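The Drasov was two hours out of Trurel when Noemi Morelli found the purser's door open. Settimio Villa had the passenger list on his desk and was going down it with a pencil.

"I get 267," he said. "The bridge has one less."

"Who's missing?"

"Cabin 30. Lo Presti, Nives. She's paid through to Garnham."

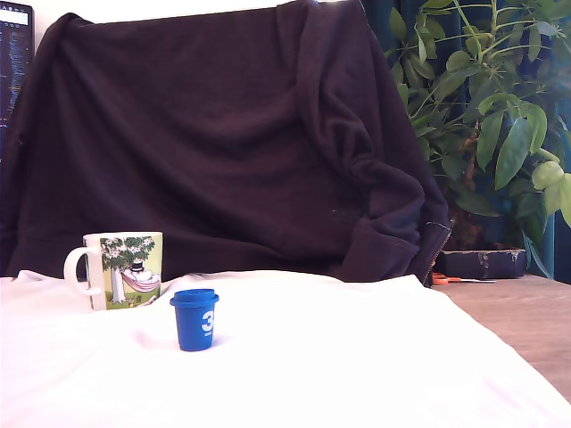 Noemi went down to look. The bed was made and the life vest was still in its locker - the key lay on the pillow. She tried the aft deck next. An old woman in a gray coat sat by the rail, watching the wake.

"Mrs. Lo Presti?"

"I gave her my ticket," the woman said. "She gave me hers."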